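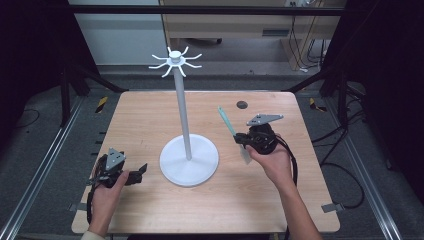

Section 3. Setting up the Grandik scoreboard on game day

Covers the portable board (tripod model) with the Brestow handset. If you have the wall-mounted board, skip to Section 5, the power part is different.

Do Section 2 first (charging). A board that's half charged will start up fine and then quit in the second half. Full charge overnight, green light on the pack.

What you need

Board, tripod, battery pack, handset, two straps, four ground stakes. Spare AA batteries for the handset. Mallet if the ground is hard. Sandbags if you're on turf, no stakes on turf, ever.

Picking the spot

Midfield, far side from the benches, at least 18 feet back from the touchline. More if you have room. Face it away from the sun if you can, the digits are hard to read with low sun right on them. For late kickoffs after 4 p.m. that usually means the board goes on the west side.

Keep it out of the way of the assistant ref. Keep it away from the gate too, people lean on it.

CAUTION: Do not set up under power lines or against a fence that moves in the wind.

Tripod and board

1. Open the tripod all the way until the collar clicks. No click, not locked. Push down on it to check.

2. Put the single leg toward the field and the other two behind. The board is heavier at the front.

3. Level it with the leg screws. Close is OK. Doesn't need to be perfect.

4. Stake each leg, plus one stake for the tie-down strap. On turf, one full sandbag per leg.

5. Two people for this step. Lift the board by the side handles, NOT by the top rail, and drop the slot on the back over the tripod plate. Turn the red knob till it stops.

6. Run both straps over the top rail and down to the back legs. Snug. Too tight will bend the rail and then the cover doesn't fit.

CAUTION: Take the board down if the wind picks up enough to move the corner flags flat out. Straps or no straps.

Power

7. Battery pack goes in the bottom tray with the plug facing left. It only fits one way, so if you're forcing it, turn it around.

8. Close the tray door, both latches. Rain gets in if only one is shut.

9. Hold the power button on the back for 3 seconds. All the digits light up as 8s, then the board shows dashes. Dashes means it's waiting for the handset.

Note: if you get one beep and nothing else the pack is low. Swap it now, don't wait.

Pairing the handset

You only do this once per handset, or after the board has been reset. If the board goes from dashes to 0 - 0 by itself when you turn on the handset, its already paired. Go to step 14.

10. Handset on. Stand within a few steps of the board.

11. Press and hold MENU until the screen says LINK.

12. Type the board code. It's on the label inside the tray door. Boards ship with code 248 and you should change it if there's a game on the next field using the same kit, otherwise you'll be changing each other's scores. How to change it: Section 6.

13. Press OK. Board beeps twice and shows 0 - 0. If not, turn both off and start again from step 9.

Setting the clock

14. Press CLOCK, then pick the half length with the arrows. Default is 45:00. Youth games are often shorter, ask the ref, don't guess.

15. Choose UP or DOWN. Most soccer leagues want it counting up. Check your league rules.

16. Press OK to save. The clock does not start yet.

17. At kickoff press the big green START. To hold the clock press it again.

Note: the ref's watch is the official time. Scoreboard is for the crowd. If the two don't match, fix the board at halftime and leave it alone during play.

Note: with the clock counting up, the board stays on 45:00 at the end of the half and a small dot blinks during stoppage time. Normal. It isn't frozen.

Scores

HOME + adds one to the left side, AWAY + adds one to the right. Wait for the ref to point to the center circle before you press anything. To take a goal off, hold UNDO and press the same team's + button. Pressing UNDO by itself does nothing.

At halftime press PERIOD once. The teams change ends, the board does not, home stays on the left. If you want it to switch sides there's a setting for that under MENU, DISPLAY, SWAP.

Name panels slide in from the side. Slide them in before you lift the board, much easier. Blank panels and letter sets are sold seperately.

Quick fixes

Board shows dashes during the game: lost the handset. Walk closer. The score and clock are kept and come back when it reconnects.

One bar of a digit is out: loose connector. Turn off, open the back cover, press the flat plug in. Still out, see Section 8.

Too dim: MENU, BRIGHT, set to HIGH. Uses the battery faster.

E4 on the screen: too hot. Shade it, leave the tray door open for a few minutes with the power off.

Horn stuck on: pull the pack. Horn button is probably jammed with mud.

Taking down

Power off at the board first, then the handset. Pack out. Straps off last, after someone has hold of the board. Two people again. Wipe the front with a damp cloth, no glass cleaner, it clouds the cover.

Let the bag dry before you zip the board in it. Take the AA batteries out of the handset if it won't be used until the next season.

The display modules are rated for 3000 hours. Running hours are shown under MENU, INFO. For replacement modules and packs see the parts list in Section 9.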